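Travel Help > Visitor Levies and Taxes > Short Stays

Does the overnight levy in Plalldale apply to a two-part stay?
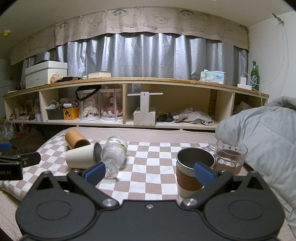
Sturkside

I have a booking in Plalldale for August, split across two guesthouses: 4 nights at the first, then 2 at the second. Both charge the visitor levy per person per night, and both say that it stops after the fourth consecutive night. The first place has already added 4 nights of levy to my bill. The second wants to charge for its 2 nights as well, on the grounds that the count starts again with each new registration.

My reading is that nights five and six should be free, as I never leave the district. Does the cap follow the guest or the property? I would also like to know whether the levy can be prepaid. The second booking was made through an agent, and the confirmation only says "local charges not included".

Trelletti

The cap follows the registration. Each property files its own return and has no sight of what another one collected, so by default the count goes back to zero when you check in elsewhere.

There is a way round it, though it takes some paperwork. Ask the first guesthouse for a stamped levy receipt showing the dates and the number of guests. A plain invoice will not do if the levy is folded into the room rate – it has to be on its own line. Hand the receipt over at check-in at the second place, before they file your registration. They can then enter the earlier nights as already paid. I did this last summer with no trouble. Once the return has been filed you have to claim from the district office, and the form is 8 pages long.

Prepayment depends on the property. Agents there do not normally collect the levy, and "local charges not included" means you pay at the desk. Small guesthouses may only take cash for it, even when the room itself is paid by card.

Ông

we just paid it both times, it was less than a coffee. check if you have kids with you because ours were exempt and the desk charged them anyway until we asked

Related topics
Levy receipts: what must be shown
Are children exempt from overnight charges?
Guesthouse wants a cash deposit on arrival
Changing the dates on an agent booking
Late check-in after 8 in the evening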